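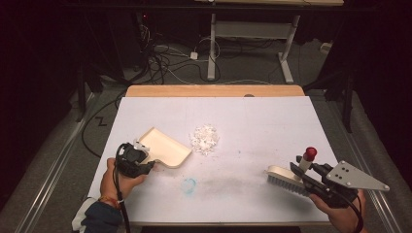
Recogedor y cepillo de mano

El recogedor de mano es una pala pequeña, casi siempre de plástico, que se usa en pareja con un cepillo para retirar restos de una superficie. Yo lo tengo colgado junto a la mesa y lo saco más que la escoba – ¡mucho más!

Uso sobre la mesa

Se apoya la pala plana, con el borde abierto mirando al montoncito, y se arrastra con el cepillo en pasadas cortas. El papel triturado es de lo más pesado de recoger (vuela con nada), así que yo voy despacito y levanto poco las cerdas. Con unas 4 pasadas me suele bastar. Un tablero blanco encima de la madera ayuda bastante, aunque también delata cada cerco y cada mancha gris. Esas ya piden un trapo húmedo.

Tipos de cerdas

Las densas, como las azuladas del cepillo de fregar, arrastran bien los trocitos, pero retienen polvo. Las largas y suaves van mejor con harina o serrín. Poonam Prajapati, en su cuaderno doméstico de Stustdale, reunió hasta 67 modelos – y confiesa que usa siempre el mismo.

Cuidado

Agua tibia, jabón y a secar con las cerdas hacia abajo.

Véase también: escoba, bayeta, papelera de mesa.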